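Search this forum Search Advanced search

Path following from really blurry frames – does it hold up?

wernus_tinkerer wrote:
Right, I've been meaning to write this up since November. Some of you will remember I was moaning about my path follower falling over whenever the texture of the ground changed. I'd trained it on nice sharp frames and I think it was learning the gravel, so any new gravel upset it.

Then Boonsong Duangkaew (we share a bench at Drurero) suggested blurring everything before it goes in, training and driving both, so the net only gets big shapes to work with. I thought it was daft. I tried it anyway on our Suksawat set, 866 frames for training and 490 held back from tracks it had never been near. The net only has to say which of 3 ways to go – left, straight on or right.

The blur is a plain Gaussian and I really did crank it. One of the held-back frames as the net gets it:
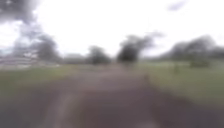
Held-back set, track frame after blurring. Hand label: straight on.

With the sharp version it got 300 of the 490 right. With the blurred version it was more than that by a good margin, but I'm re-running with new seeds before I post a figure I'll have to eat later. What pleased me was which ones it fixed: nearly all were on tracks with a surface it hadn't met in training.

Anyone else gone this far with it?

horkis_fan wrote:
Ooh, lovely! I can still tell where the track goes in that one, the dirt narrows off into the distance and there's that big dark tree more or less over the end of it. If I can steer by it I don't see why a little net couldn't.

Did you blur first and then shrink, or the other way about? I got quite different results on my Horkis depending on the order and never got to the bottom of it.

wernus_tinkerer wrote:
Blur, then shrink. I did it the other way for the first run by mistake and binned it.

J_Buthelezi wrote:
Sorry to be the grump, but I don't buy it yet. You mention the tree, and that's exactly my worry. You've taken away the gravel and left it the skyline. How do you know it isn't steering at the tallest dark blob on the horizon? That would score well on any track with a tree near the end and go straight into a hedge everywhere else.

Also, what about things you need to miss? There's a small dark upright something in the grass to the right of the path. Post, marker, I can't tell. Put that in the middle of the track and I wouldn't trust the net to make anything of it.

wernus_tinkerer wrote:
Jacobus, fair on the second bit. I wouldn't use this for obstacles at all, the bumper and the range sensor do that job and they don't care what the camera thinks. It only picks a heading.

On the skyline, hmm. I did flip half the training frames left to right, but that won't help, the tree flips along with the track. I could crop the top off and see what happens?

J_Buthelezi wrote:
Do that. Grey out everything above the horizon, keep the same 490, change nothing else. If the score stays put I'll be quiet. I'd also like to see the sharp net with the same crop or you won't know which change did what.

horkis_fan wrote:
I'm not sure I'd call it cheating if it does use the trees, mind. I use the gap in the trees when I'm walking the dog in the half dark and I've not ended up in a ditch yet. A skyline's a decent clue so long as it isn't the only one.

J_Buthelezi wrote:
You know which field you're in, though. The net doesn't. Fine as a clue, but then the claim is "blur helps on tracks like ours", and the first post reads a lot bigger than that.

wernus_tinkerer wrote:
OK, I'll have that one, I was a bit excited when I typed it. Four runs then – sharp and blurred, each with and without the top greyed out. The training box is busy till about 9 pm so I'll set them going after tea and put the numbers in here when they're done.

horkis_fan wrote:
Could you post the blur width as well please? I want to try the same on mine.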